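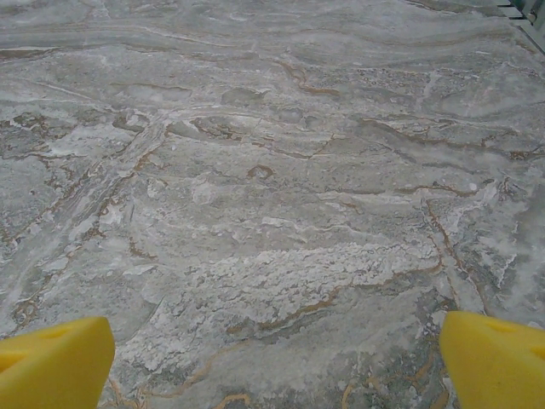

Is the sealer food safe once cured?
Adov stone sealer may be used on food preparation surfaces after the full cure period. Wash the surface once with mild soap and rinse before first use. Stone patterns in gray and white with thin tan or ochre veins show residue less readily than solid black, so check the finish from a low angle under a lamp.

Which surfaces can be sealed?
Marble, travertine, limestone and unpolished granite. Glazed tile, laminate and quartz composite do not absorb the product and should not be treated. If you do not know what your counter is made of, place a drop of water on it and wait. A dark spot indicates a porous surface.

How long does it take to cure?
Allow 60 minutes before light contact and a full day before placing wet items on the surface. Low room temperature extends both periods.

How much do I need?
One 533 ml bottle covers a typical kitchen counter with two coats. Honed stone takes more than polished stone.

Can I apply it over an older sealer?
Only if the older product was a penetrating type. Topical coatings, including Ostico Gloss, must be stripped first. Test a hidden area.

Why is there a haze after drying?
Excess product was left on the surface. Re-wet the area with a small amount of sealer, wait two minutes and buff with a dry cotton cloth.

Do you ship outside the continental US?
Yes, by ground and sea freight only. Orders to Alaska and Hawaii are handled by Estela Montecinos in the shipping office.

Page last revised Feb 1, 2021.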